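Will a robot take over the boring jobs?

You may have heard that robots are coming to do all the dull work so that people can do the fun bits. It is a nice story. Let's look at it slowly, using one real sort of workplace: a guest house.

Wandus is a guest house in Preltthorpe with 58 beds. Every morning, somebody has to pick up what is lying about, strip the beds and make them again. The cleaners there are quick. A good one can do a room in 10 minutes.

Last August a company called Hrytsenko came to talk about a machine that could help. First, they said, it would have to learn. A robot doesn't know what a pillow is. It needs people to show it, over and over, how two metal fingers can close on something soft. A person holds the gripper by its handle and does the job while it records.

So before the robot does any work, people do extra work. Did the sales leaflet mention that? It did, on page 6, in small letters.

Soft things are hard for machines. A box keeps its shape when you lift it. A jacket slumps, folds and hides its own sleeves. You learned to deal with that before you started school. A machine may need to see it done a great many times and still get it wrong.

What changes for the cleaners? Some may be asked to teach the machine. Some may be asked to watch it and put right its mistakes. Some may get fewer hours – and that part is rarely in the leaflet either. When a grown-up tells you a robot will "save time", try asking whose time, and who gets to keep it.

Could it all turn out well? It could. I'd like to see it make one bed first.
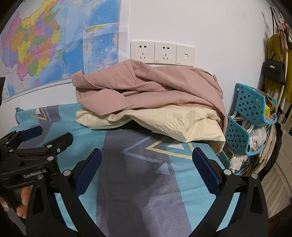

Wurau wrote to us after reading this page: my mum cleans rooms and she says she would let a robot do the heavy lifting, as long as she still got paid for the morning.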